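Cokent Woven Storage and Serving Baskets

Product information for trade and institutional customers
Updated 2025-03-12

The Cokent range is supplied to cafeterias, bakeries, hotels and care homes that need open containers for dry goods and table service. It replaces the earlier Eltberg range, which was withdrawn last November. Customers who still hold Eltberg stock may continue to use it alongside Cokent baskets, although the two ranges do not stack together.

All Cokent baskets are made at the Sovholm works from food-grade polypropylene strand. The color runs through the full thickness of the strand and is not a surface coating. Baskets are delivered fully assembled, nested in cartons, with paper sheets between them.

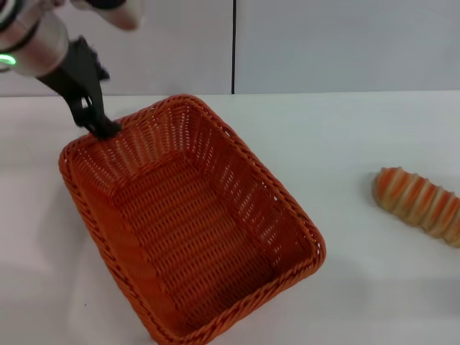 Crumbs and flour dust are the most common complaint with containers of any woven type, and the choice of weave should reflect the goods to be held. Customers serving wrapped rolls, fruit or sachets generally find the open weave satisfactory. A rectangular basket with rounded corners, such as the orange one, has small gaps between its strands, so fine crumbs may fall through to the surface underneath. For unwrapped bread the use of a liner is recommended. Cotton and paper liners are listed separately and are cut to fit each size in the range.

Cleaning and care

Baskets may be washed by hand or in a commercial dishwasher at up to 90 degrees Celsius. They should be placed upside down in the rack and left to dry fully before nesting. Scouring pads and wire brushes will damage the strand – a soft nylon brush is sufficient for the corners. Baskets should not be used in ovens, under heat lamps or on hot plates.

Sizes and ordering

The standard rectangular basket measures 335 mm along its longer side. Other sizes, including the round and oval models, are given in the Rusu trade catalog. Orders are accepted by the carton. Contract customers ordering 3,000 pieces or more may request a color outside the standard list, subject to approval of a sample.

Warranty

Cokent baskets carry a warranty of 3 years against broken strands and separated rims in normal indoor use. Fading caused by direct sunlight is excluded. Claims should include the carton number and the original invoice, and should be addressed to Jamie Crabtree, Trade Sales, Rusu.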